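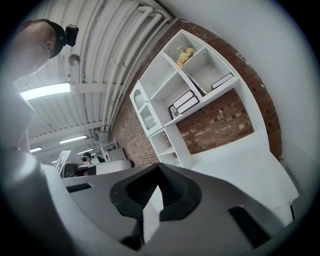
Black cap, small black camera on the front.

Moving 346 recipes out of a dead program

For years my household recipes lived in Kozma, a desktop recipe manager that stopped getting updates and then stopped opening on my newer laptop. The old laptop still ran it. I gave myself a weekend to get everything out and needed most of a month.

Kozma stores each recipe as one record in a single database file. The export menu offers plain text, but it drops the yield field and turns fractions into question marks. A half cup of oil becomes "? cup." I wrote a short script that read the database directly and wrote one file per recipe, with the title, yield, ingredients and steps each under its own heading.

Of the 346 records, 341 came through on the first pass. The other five had line breaks inside the title, probably from pasting out of e-mail. I fixed those by hand.
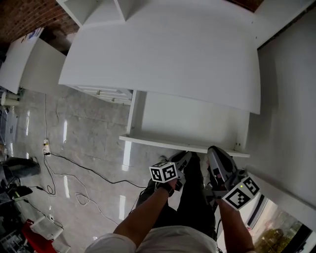
Gray marble-patterned tile, dark shoes.

The slower job was units. Judit Pintér gave me her family's baking recipes years ago, and she weighs everything. Mine were in cups, and a few used "a glass," which I had never defined. I settled on grams for anything dry and milliliters for anything wet. Flour was the worst of it. I weighed a scooped cup several times, got a different number each time, and took the middle one. Her poppy seed roll calls for 500 g of flour and needed no conversion at all.

Tags came next. I had 18 of them, and several meant the same thing ("quick," "fast," "weeknight"). Norbert Trnka suggested dropping tags and using folders only. I tried it for a few days and went back — a soup can be both quick and vegetarian, and a folder makes you choose.
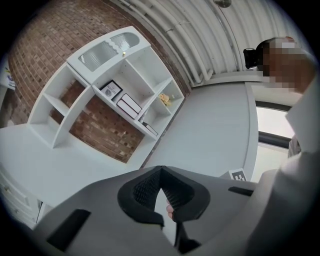
Folders do have one use, and that is for printed copies. I still cook from paper, and each binder matches one top-level folder on disk. A white unit with open cubbies of varying sizes, like the one against the brick wall, is a better fit for binders than evenly spaced shelves, where the tall ones end up lying flat. I print on one side only and write changes in pencil. Twice a year, in January and July, I type the pencil notes back into the files.

Remaining work: the photos attached to the old records are still inside the database, and the script skips them. The index page sorts "Mom's" and "Moms" separately. I also have to decide what to do with three versions of the same lentil soup, which differ only in the amount of cumin.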